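4.2 Assembly and Recording in the Shared Workshop

The hand-held grippers were built in the Husico workshop, a shared space with member benches and a common seating area. Parts were printed on the two machines available to members, and final assembly was done by Wenjie Gu and Jinfeng Qiu over several evenings in June. No tooling beyond a soldering iron, a hand drill and a set of hex keys was required. The fingers follow the Killness pattern with one change: the mounting holes were slotted so that the jaw gap could be set after the camera bracket was in place. In the first version the holes were fixed, and two of the printed bodies had to be discarded when the bracket shifted under load.

Tracking uses printed fiducial markers. Before each recording block the operator closed the jaws fully, held the gripper still, and then opened them to the stop. The encoder zero was taken from the closed position. A block was rejected if the closed reading differed from the previous one by more than one percent of full travel.

We recorded 687 episodes of tabletop handling. Of these, 201 were set aside for evaluation and were not used in training. Recording took place during ordinary opening hours, and other members continued to use the room. Several grippers could be used at the same time, provided that each operator kept to an assigned area (Figure 3). Clock offsets between units were corrected afterward with the Skalley alignment script, run with its default settings.

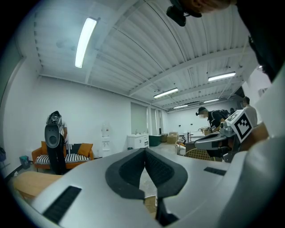
Figure 3. Hand-held grippers in use in the shared workshop. The unit held toward the right carries a white cube with fiducial markers.

Why was the jaw opening measured with an encoder when the markers could have supplied it? The encoder continues to report when an object or the operator's hand covers the markers, and its readings arrive at a fixed rate, which simplifies the later alignment step.

The main source of lost data was loosening of the finger screws. After some 90 episodes on one unit the closed reading began to drift, and a thread-locking compound was applied to all units from that point. The second source was the cable between the encoder board and the battery pack, which was replaced with a shorter one and tied to the handle. Remaining dropouts shorter than 100 ms were filled by linear interpolation. Longer dropouts ended the episode. The bodies were not reprinted during the study, and wear on the pads was not measured.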